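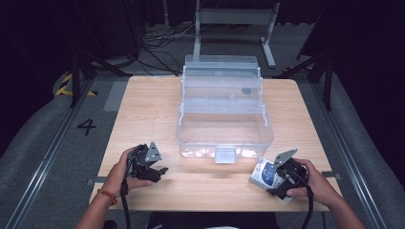

Thilini Siriwardena wrote to tell me that I have it backwards, that a tidy box makes a tidy person, and that she would no more give up her fold-out trays than her front door. I have heard this before, usually from people who have just bought one.

I don't doubt she loves it. I had one for nine years. Clear plastic, two trays that rise up on little arms when you lift the lid, a deep well underneath, a latch on the front. In the shop it looks like the answer to everything. You open it and the trays climb up like seats in a theatre, and you think of your buttons, your plasters, your fuses, all in rows. What you are admiring is an empty box. Of course it looks tidy.

My quarrel is with what happens by the second month. The trays are shallow, so they suit small flat things, and a household has fewer small flat things than you'd expect. A reel of thread stands too tall and the lid won't shut. A tube of glue lies across two sections. So the awkward things go in the well, and the well becomes the drawer you bought the box to escape, except that now you have to unfold a staircase to get at it.

It also wants a great deal of table. Shut, mine took up less room than a loaf tin. Open, with the lid thrown back, it needed space behind as well as above, which ruled out the shelf it lived on. Every time I wanted a needle I had to carry the whole thing to the dining table, and then I'd leave it there until supper.

Then there is see-through plastic. The makers push it as a virtue, and Kamach's catalogue has nearly 100 pages of it. I can see the point if you keep six things. With sixty, you get a view of the outside layer of a muddle.

Dalia Abdel Hamid, who runs the mending table at Tencombe market on alternate weekends, keeps her threads in biscuit tins with a strip of masking tape on each lid. She tried a tiered box for a winter and gave it to her niece. I timed nothing and measured nothing, but she had my coat button matched and sewn before I had finished my tea.

I will allow two exceptions. Anglers seem happy with theirs, and so do people who paint nails, and I suspect it's the same reason in both cases: they own a lot of one sort of small thing and they sit down next to it for hours. If that's you, carry on. The rest of us should empty the drawer first and see what is left. In my case it was a shoebox's worth, and I already had the shoebox.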